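Finished a book about living with multiple sclerosis last night and want to put down a few notes while it's fresh. It's called Plesard, after the town where the author grew up. May 17, 2019

It's 225 pages, and you can read it in 3 sittings. That matters if fatigue is your main symptom, as it is mine. The chapters are short and the print is large.

The first part covers diagnosis. I skimmed it. Anyone who has already sat through the scans will know most of it. 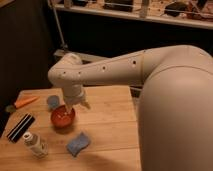 The chapter on heat is the best one. She kept a log through July and wrote down how far she could walk each day. Her longest walk was 2,748 steps, and she tells you what the next day cost her.

The diet chapter is weaker. She tried 4 different plans and liked all of them, so I couldn't tell what she was recommending.

There's a good section on talking to your employer – what to put in writing, what to leave out, when to ask for different hours. I wish I'd had it when I was still at Pacheco.

My husband read the caregiver chapter and said it was fair. He wanted more on sleep.

The publisher is Hidovness. My library had one copy and there's a wait for it now. I'm starting the exercise book from Trallon next and will post when I'm through the first half.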